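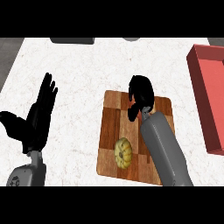 I've spent most of the past week moving vegetables with somebody else's hands. If you'd told me at university that this would be my job I'd have asked if it came with a pension (it does, a small one).

For anyone new, I work on the demonstrations side of a kitchen project called Butar. My bit is the showing. I put on the headset, pick up the controllers, and do the same little chore in a simulated kitchen over and over so that there's something for the model to learn from. Vega Ibarra writes the training code, Henrique Rebelo builds the kitchens, and I'm the one with the sore shoulders.

The chore at the moment is clearing things off a chopping board and into a tray. That's the whole of it! My mum could do it while on the phone and shouting at the dog. Through the controllers it took me a good two days before I stopped swearing, mainly because you can't feel anything. When I pick up a potato at home I know I've got it long before I've thought about it. In the sim I close my fingers, the robot's fingers close a touch later, and I have to judge by eye whether it's held or just being leaned on. From the headset view the hand also covers up the very thing I'm trying to grab, so half the time I'm going in on faith.

What I do now is line up well above the board, come straight down, close slowly, and then wait for a breath before lifting. Carolina Meireles taught me the breath. She did this sort of work for years at Lenden, on real arms, where dropping something meant getting down on your knees to look for it, and she's much more patient than I am. My early runs were all one big swoop and they looked lovely, but Vega played a few back to me and you could hardly tell where the reaching stopped and the grabbing started. If I can't tell, I don't fancy the robot's chances.

The left hand is the other thing. For this chore it has no work to do, and you would not believe how hard it is to do nothing with a hand. Mine wanders. I scratch my nose and the robot's arm goes sailing over the worktop. I had to throw away 7 runs on my first morning for fidgeting alone, so these days I park it open, off to one side, and tell myself very firmly to leave it there until I've finished.

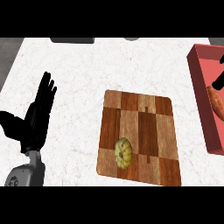 Letting go is harder than picking up, by the way. A sweet potato is a daft shape for it, long and a bit lumpy, and if you open your fingers too high it lands on its end and rolls wherever it likes. So I go low, lower than feels polite, open up, and only then come away, backwards along the same line I came in on. If I pull off sideways I tend to nudge it, and then I want to tidy it, and then I've taught a robot to fuss.

Teresa Magalhães and I had a long argument in the kitchen (the one with the kettle) about mistakes. She'd like every demonstration clean. I think you want a few where the grip slips and the person calmly goes back for another go, because the robot is going to slip too, and then what? We've settled on me keeping a fumble if I recover from it smoothly, and binning it if I get flustered. Afonso Simões says I'm always flustered. He's banned from my desk.

A decent session for me is 20 keepers. I did 30 once and the last few were rubbish, you could see me getting lazy, cutting the corner on the way across to the tray. Now I stop every 5 runs and shake my arms out and look out of the window for a bit. Vega says the later runs are far steadier since I started doing that, so I'm calling it work.

Next up is getting both hands involved, passing something from one to the other, which I've tried precisely twice and made a complete mess of both times. If any of you have done handovers through controllers and have a trick for keeping the two wrists from clashing, please leave a comment, I'll try anything.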